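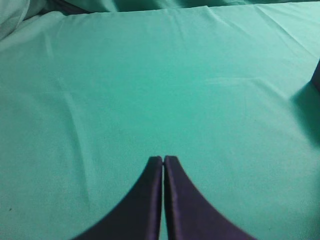 Green cloth, spread flat.

Ticket 2196
Product: Fito (press digest module)
Client: Prestley Foreign Affairs Briefing
Opened by: Joaquim Bastos, digest editor
Opened: Thursday, August 28, 2025
Priority: Normal (requester asked for "whatever is above High")
Status: Closed, with one item carried over

Original request

The morning digest went out to subscribers at six with 190 items in the Caucasus section. A normal morning has a dozen if somebody has resigned. Most of the extra ones concern the American state of Georgia, including a long report on a county sheriff's race and one on peach tariffs, which I'll grant had a diplomatic angle.

Our subscribers are embassies, think tanks and one retired ambassador who reads every word and owns a telephone. He has used it.

Please advise. Nothing was changed at our end.

09:05 - Stullis Support

Thanks Joaquim. I can see the digest. Could you confirm whether anyone edited the country rules this week? The log shows a save on the Caucasus rule last night at 22:40, under your login.

09:11 - J. Bastos

I did save it. I wouldn't call it a change. I added "Georgian" and tidied the spacing.

09:24 - Stullis Support

The tidying is where we'll start. The rule used to read Georgia AND (Tbilisi OR Batumi OR parliament OR Black Sea). The brackets went out with the spacing, so Fito now reads it left to right, and anything with the word "parliament" or "Black Sea" in it qualifies as well. That explains the Bulgarian beach item.

It doesn't explain the sheriff. Looking further.

09:50 - Stullis Support

Found the second part. When a rule fails its bracket check, Fito drops to the fallback list, a plain keyword list with no conditions. Yours has 12 entries and was last touched when the account was set up. "Georgia" is the first one. "Jordan" is the fourth, so you may want to look at your Middle East section before the ambassador does.

09:58 - J. Bastos

I have looked at the Middle East section. It is largely basketball.

There is also a statement attributed to "the Turkey lobby" that I'd like gone before anyone in Ankara has breakfast. Can the digest be recalled?

10:06 - Stullis Support

Not the email version. The web version can be pulled and reissued. Do you want us to do that now, or after the rule is fixed? If it's pulled now, subscribers see a holding page that says "Back shortly."

10:08 - J. Bastos

Pull it. "Back shortly" is more than most foreign ministries have told us this month.

10:15 - Stullis Support

Done. Steps taken so far:

Web digest withdrawn, holding page up.
Caucasus rule restored to the version before last night's save. "Georgian" added back inside the brackets.
Fallback list switched off for all 4 regional sections.
Full reindex started on the overnight items.

Please don't open the rule editor while the reindex is running. It reads the rules as it goes, and an open editor locks them.

10:41 - Stullis Support

The reindex has stopped at the Balkans. The rule is locked. Is the editor open somewhere?

10:44 - J. Bastos

I was only looking.

10:45 - Stullis Support

Understood. Please close the tab. Restarting.

11:30 - Stullis Support

Reindex complete. The Caucasus section now has nine items, and I've read the headlines: border talks, two on the pipeline, a cabinet reshuffle, the rest on the election commission. Middle East looks clean apart from one item about a defence minister named Jordan. He is giving a speech in Amman, so it stays under either reading.

Could you check the Pacific section? "Chad" was on the fallback list too, and there was a rugby player.

11:52 - J. Bastos

Pacific is fine. Caucasus is fine. The Africa section had one Chad left over, a city councillor with opinions on parking. Removed by hand.

One more thing. The same paragraph appears twice at the top of the border talks item. Is that from this morning's mess?

12:10 - Stullis Support

No, that's in the source. The Penner wire sends the lead paragraph once as a summary and again as the first line of the story. Fito is meant to strip the duplicate but only does so if the two match exactly. In this one the second copy has an extra comma. Moved to its own ticket so it doesn't get lost under this one.

12:14 - J. Bastos

They've been sending that comma for years. I assumed it was emphasis.

Please reissue the web version. I'll write the correction for the email readers. The current draft reads "Some items in today's digest referred to places other than those intended" - it went through two people here and came out shorter each time.

12:32 - Stullis Support

Web version reissued, holding page removed. For next time, the rule editor has a Test button to the left of Save. It runs the rule against yesterday's items and shows the hits without publishing anything. If the number looks silly, don't save.

We've also set the account so that a failed bracket check blocks the save and shows a warning. The warning can be dismissed. We'd prefer it wasn't.

14:20 - J. Bastos

The ambassador has called again to say he preferred the first edition. He'd like the rest of the sheriff's race.

Fine to close.

14:26 - Stullis Support

Closing. Duplicate lead paragraphs from the Penner wire carried over to a separate ticket, owner Stullis feeds team. Fallback lists remain off until the client sends a revised set.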